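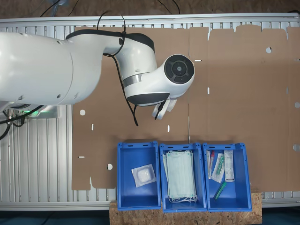
Fig. 1. Packing station: flat carton blank, three bins of supplies, one arm.

Week 6: Can it do the chores yet?
Notes by Elmarie Ngcobo. 4 min read

Short answer for those leaving early: some of them, if you tidy up first.

Last week we read the Gridura brochure, which promises a machine that will "handle anything you hand it." Please bring it again. We will be underlining the word "anything."

Look at the bins in Fig. 1 and rank the contents by how much you would dislike picking them up with two stiff fingers and no sense of humor. My own order:

Clear pouch with the white pad. It lies alone, a kindness. It is also see-through, and depth cameras have strong feelings about that.

Face masks. They come in a stack, and you want one. The ear loops want to come along as a group.

Mixed bin. Capped tubes, sealed packages, one item upright and another lying diagonally. A person sorts this while talking about lunch.

Then there is the carton, still flat. Folding one is a job we give to teenagers on their first day. Write down every step your hands take and see how far you get before the list embarrasses you.

On numbers: Nandi Chauke's trial at Motaung ran 600 picks and got 489 right. Work out the rate, then decide whether you'd let it put away your dishes. Would 1,000 picks change your mind? Why?

For next time: read the Manum case, pages 1 to 50. Skip the foreword, it was written by their sales office.

2 comments | 7 shares
Course page updated 21/08/2021 | Contact the instructor | Back to top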